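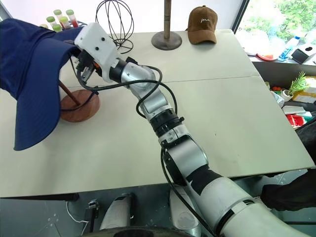

Figura 5.1. Sombrero de pescador azul marino, de raya fina vertical.

Capítulo 5. La confección de sombreros en tela

Por Océane Leclerc
Junio
19 compartidos · 3 comentarios

Los capítulos anteriores trataron del fieltro y de la paja, materiales que toman forma con vapor, presión y horma. El sombrero de tela se hace de otra manera. El volumen se obtiene en el corte y se fija con la costura, igual que en una chaqueta o en un pantalón, y por eso el oficio estuvo durante mucho tiempo más cerca de la sastrería que de la sombrerería propiamente dicha.

El modelo que sirve de base a este capítulo es el sombrero de pescador. Su patrón consta de tres piezas: la plantilla, que cubre la parte superior de la cabeza; la banda, que forma la pared de la copa; y el ala, que se corta en curva para que caiga hacia abajo. De la curva del ala depende casi todo el aspecto final. Una curva cerrada da un ala caída, próxima al rostro; una curva abierta la acerca a la horizontal.

5.1 El tejido y su dirección

En los tejidos lisos, el cortador coloca las piezas buscando solo el mejor aprovechamiento. En los tejidos de raya hay que decidir antes hacia dónde irá el dibujo. En la banda, la raya suele colocarse paralela a la altura de la copa. En el ala el problema es mayor, pues una raya recta sobre una pieza curva cambia de ángulo respecto al borde a medida que se avanza. Los talleres lo resuelven cortando el ala en dos mitades y uniéndolas en los costados, donde el encuentro de las rayas se nota menos.

Los cuadernos del taller Groltell, en Brundside, recogen un encargo de 1640 piezas en raya fina. El maestro cortador, Štěpánek, anotó al margen el consumo de tela de cada tendido y la pérdida debida al casado de la raya. Volveremos sobre esas notas en el apartado 5.4, dedicado al cálculo de marcadas.

5.2 Entretela y pespunte

El ala se compone de dos capas de tela, con entretela o sin ella. Los pespuntes concéntricos unen las capas y aportan rigidez. Cuanto menor es la distancia entre ellos, más firme queda el ala. En la escuela de Nodenmont se enseñaba a coserlos desde el borde exterior hacia la copa, guiando cada vuelta con el canto del prensatelas.

Antes de empezar, el alumno debe repasar los márgenes de costura (capítulo 2) y tener preparados:

papel de patronaje
cinta métrica y regla curva
tela de prueba sin apresto
cinta interior para el contorno

La primera práctica consiste en trazar la plantilla a partir del contorno de cabeza.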